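Contra la reedición de lujo

Cada octubre me llega al correo la misma nota de prensa con distinto título. Un disco que ya tenemos todos vuelve en vinilo doble, remasterizado, con un libreto de fotos borrosas y un segundo disco de tomas que en su día se descartaron por razones bastante evidentes. Este año le ha tocado a Pirkorik, el segundo álbum de Prasulska, y el precio de la caja es de 126 euros. Lo escribo en cifra para que se vea bien.

Tengo el disco original. Lo compré en una tienda que ya cerró, con la funda doblada por una esquina, y lo he puesto tantas veces que la cara B cruje justo antes de que entre el bajo. Es un gran disco de rock lento y pesado, grabado con pocos medios y mucha paciencia. No me consta que le faltara nada.

El sello, Masri, sostiene que la nueva mezcla «devuelve la intención de los músicos». Me gustaría saber a quién se lo han preguntado. Davina MacRitchie, que tocó la batería en aquellas sesiones, contó hace tiempo en una entrevista que la banda salió del estudio contenta con el resultado y que lo único que habría cambiado era el café. De intenciones perdidas no dijo una palabra.

He escuchado las dos versiones seguidas, con los mismos altavoces y al mismo volumen, o al menos lo he intentado, porque la nueva suena tan fuerte que hubo que bajarla. Las guitarras están más adelante. La voz tiene un brillo que me recuerda a cualquier disco publicado este año. El silencio de la cuarta canción, ese hueco en el que uno creía que se había acabado la cara, ahora dura menos. ¿Quién pidió eso?

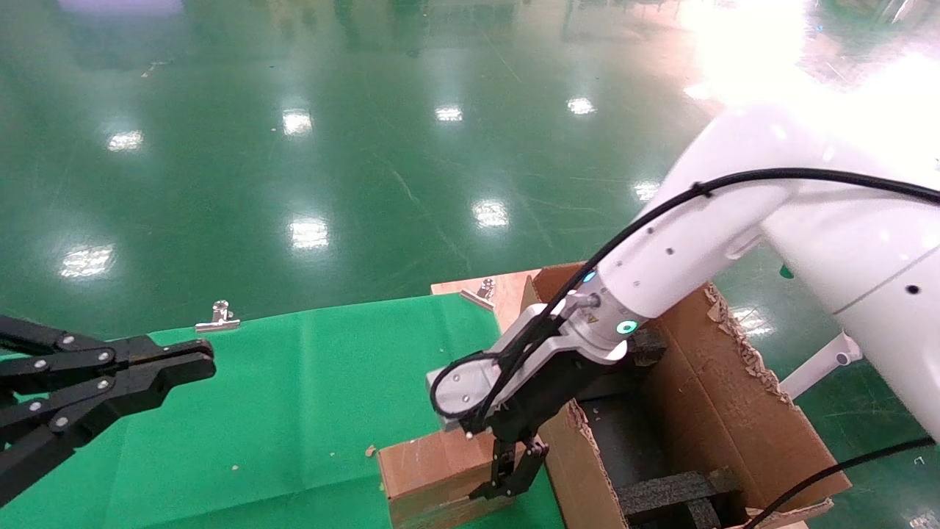
Luego están los 90 minutos de material inédito. Hay una maqueta acústica preciosa, lo reconozco, y una versión en directo en la que el público habla más que el cantante. El resto son ensayos: la misma canción cinco veces, con pequeñas diferencias de tempo que interesarán a quien escriba una tesis. Zaid Matar defiende en su reseña que ese desorden «humaniza» a la banda. Puede ser. A mí me parece que una banda también se expresa en lo que decide no publicar, y que hay cierta descortesía en ir a buscarlo al cajón.

Se me dirá que nadie obliga a comprar la caja. Cierto, pero el disco sencillo, el de siempre, lleva años agotado y no hay planes de reimprimirlo. En las plataformas han sustituido la mezcla antigua por la nueva sin avisar. Quien descubra hoy a Prasulska oirá otra cosa — más limpia, más alta, más parecida a todo lo demás — y creerá que sonaban así.

Mientras tanto, Pristia, que son jóvenes y hacen una música pariente de aquella, sacan su primer disco en una tirada mínima y pagada de su bolsillo. Cuesta lo que una cena barata. Lo he puesto tres noches seguidas y todavía no sé si me gusta del todo, sobre todo el final, que se alarga demasiado. Pienso volver a ponerlo mañana.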